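Last updated 28 May 2022

Scented bin liners, worth it?

kpryor: Wallgate has the Vastitz scented liners on special. Has anyone found they do anything for the smell?

hala_a: Love them. My kitchen smells fine between bin days.

Nestor P: Smells like perfume on top of prawns. I'd want to see proof before paying extra — the plain ones hold the same rubbish.

hala_a: Nestor, did you even try them?

Nestor P: Two rolls. Both split at the seam.

carleen_r: Mine never split, but I don't buy the "odour lock" claim either. Rinse your meat trays and empty it every second night.

kpryor: So the colour's the only difference?

Nestor P: Colour and price. I'll stick with plain.

endangm: I use thin pink ones, no idea about the scent. Fold plenty over the rim or they slip.
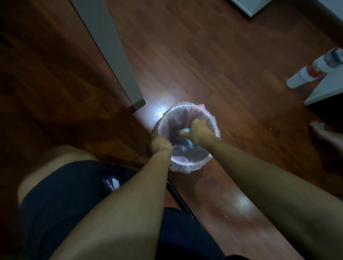

Pink liner folded over the rim

Contact us | © Baltemis Household Forum | Back to top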